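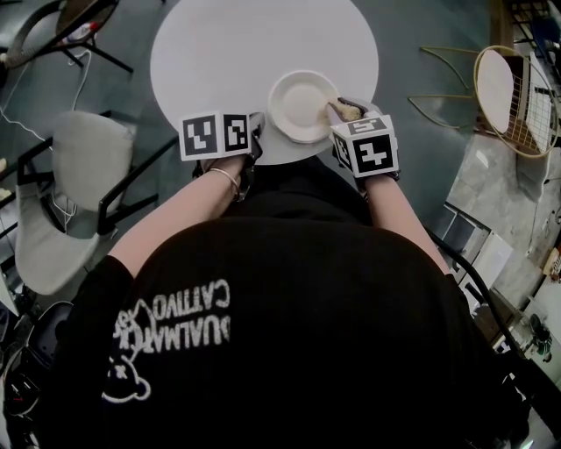
small plate, one piece, round white table. the whole setup

ok bread thread. 9 August 2021, putting this down before I forget what I did

so the Walaneck rolls. 400 grams flour, 60 of butter, which sounds like a lot and is not a lot. made them twice now. first batch was bricks

second batch I let the dough sit way longer and quit poking it. much better. still a bit pale on top but whatever, pale is fine, I like pale

plate thing: I used to put the entire basket out and eat standing up at the counter. now its one small plate with a rim, sit down, finish it, then decide if I want another. crumbs stay on the plate. mostly

the rim matters!! flat plates = crumbs on the floor = sweeping at night. got the little white ones at Ullberg, they stack ok, been happy with them

also the round table. we had a square one till February and I was forever hitting my hip on the corner. round one fits less but you can reach everything from any chair - big upgrade

white top shows every coffee ring tho. wipe it right away or you're scrubing later

someone asked about butter vs oil. butter. tried the Milier oil version and it came out kind of flat tasting, maybe I messed up the salt

next up is the seeded one from the Kandasamy book, needs 64 grams of seeds and I have like a spoonful. store first

ok going, oven's beeping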